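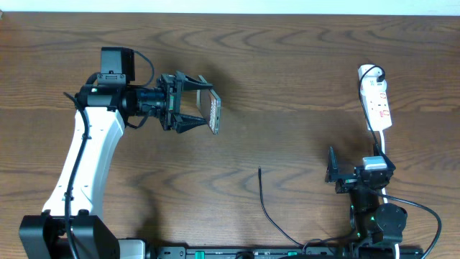

Phone, power strip, and the good old orange table.

So I have finally done the thing I've been threatening to do since July and sorted out our charging mess. If you've been to ours you'll know what I mean. Every phone in the house used to end up on the kitchen worktop next to the toaster, plugged in behind the kettle, with crumbs in the sockets (don't tell my mum), and every single morning somebody was shouting about who'd unplugged whose.

The new rule is that charging happens on the table and nowhere else. I love this table. We got it from a house clearance over in Hamel and Mostafa carried one end of it up our stairs and has mentioned it at every meal since. It's that warm orangey brown that people keep telling me to paint, and the grain goes round in big curves like the rings you get when you drop a stone in a pond. I'm not painting it! I gave it a going over with beeswax on Sunday and it came up lovely, although my sleeves smelt of it for 2 days and I had to open all the windows.

The power strip is a plain white one with red switches on it. I went back and forth on this for ages. I nearly bought one of the Evonus towers with all the sockets going round the sides, because Youssra has one and swears by it, but it's a great tall thing and I wanted something I could lie flat and shove in a drawer when people come for tea. The switches are the bit I'm most pleased with, as I'm forever creeping about at night worrying I've left something on.

Cables are still a work in progress. I had a shoebox of them, going back years, and I tipped the whole lot out on the bedroom floor and tried each one. Half went straight in the recycling at Worport (they have a proper bin for them by the gate now, next to the batteries). The survivors got a bit of masking tape round the end with a name on. My tape is already peeling so if anyone knows a better way I'm all ears.

And then the phone screens. I do them with a barely damp cloth and then a dry one, and I take the case off first and wipe inside that too. Have you ever looked inside your phone case? Don't do it before lunch.

Next job is the drawer under the table, which has takeaway menus in it from places that shut before we moved in. I may be some time.

Loubna

Comments

Anong Sriwong
Don't you dare paint it. We stripped ours and I still regret it, looks like every other table now.

Samah Naciri
For the labels try those plastic bread bag tags, write on them in marker and clip them round the cable. Mine have lasted ages.

Loubna Mahrous
Ooh Samah, we've got loads of those! Trying it tonight.

Youssra Mansour
I stand by my tower.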